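Progress note, Drandolent project — open day
May 21, 2025
To: Emiko Tsuji, Sasaki grants office
From: Hidayah Ngau

Quick one before the full report. Open day went ahead as planned, two sessions, morning and after lunch. Full house for the first, thinner for the second. Yuzuki ran the arm, Chie Miyazaki did the talking. Cloth handling was the main demo, same as in the work plan: pick up a crumpled cloth, move it, let go, again.

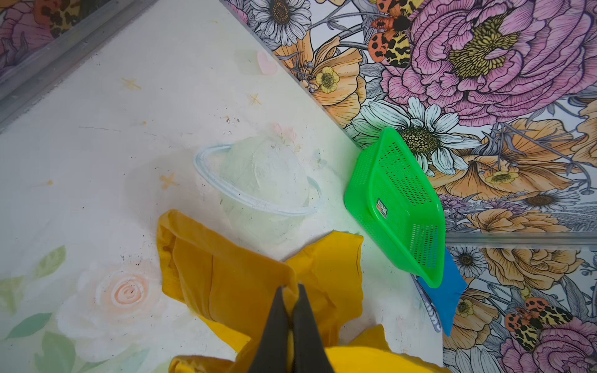 Visitors mostly asked about speed. Fair enough, it's slow. Also got asked twice about towels and once about fitted sheets — told them not this year. Trurnard sent people, they stayed for both sessions and want the grasp logs. Need your ok before we share anything.

Spending: $3,000 line for the event, not all used, reciepts still coming in from Chie. Will send the sheet when its complete.

Still open:
Second wrist camera, on order
Release step, Yuzuki rewriting it, needs 8 more days
Feedback forms, over 8 came back, not typed up yet

Next milestone is unchanged, December. Sayaka is covering for me next week so copy her on replies pls. Drandora write-up to follow seperately.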